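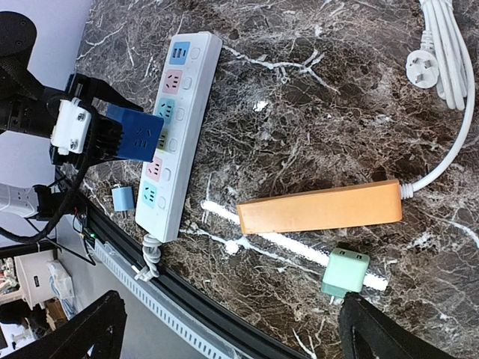

Figure 1. Plug insertion task, blue adapter held over the white power strip.

Student Manipulation Project, Hosthorpe
Progress report to the Kermani Fund
August 22, 2021

1. Status

The project is in its second funded period. The bench, both arms and the recording software are in service. Work since the last report has been on one task family, electrical plugs and power strips, as agreed in February. The drawer task is on hold until this one is closed.

2. Work completed

Students recorded 2,094 demonstrations by teleoperation. After review, 1,107 were kept for training. Most rejections were for dropped frames in the wrist video or for an operator pausing too long before contact. A smaller group was rejected for wrong labels, and these can be recovered with a day or two of relabeling.

The object set is two power strips, one white with colored sockets and one orange, together with a blue adapter and small chargers in light blue and mint green. Start positions are changed between runs. Strips are turned as well as shifted, so the policy cannot rely on a fixed approach angle.

All strips are unpowered during recording and testing. The students wrote the bench safety sheet themselves and it has been filed with the school.

3. Results

The Tirkerer policy reaches the correct socket in most test runs when the strip lies within the trained area. Insertion is weaker. The usual failure is a small tilt of the adapter at first contact, after which the prongs ride on the socket face and the arm stops on its force limit. Lowering the approach speed helped a little. Rotating the wrist during contact did not help and was removed.

Reflections on the marble tabletop caused false edges in the wrist view. The students compared a matte cloth with a change of exposure settings and kept the second option - the cloth moved under the strips.

4. Teaching

Each session runs 90 minutes. Students work in pairs, one operating and one logging, and swap halfway. Log quality has improved since free-text notes were replaced with a short code list. Two pairs have begun writing their own evaluation scripts.

5. Open items

Replacement finger pads from Atton have not arrived. The current pads are usable but worn.
Relabeling of the recoverable runs is not yet scheduled.
Storage is around two-thirds full. A second drive is requested under the existing equipment line, with no change to the total budget.

6. Next period

Retrain with the relabeled runs included, repeat the insertion tests with the new pads, and record a set with both arms in use, one steadying the strip while the other inserts.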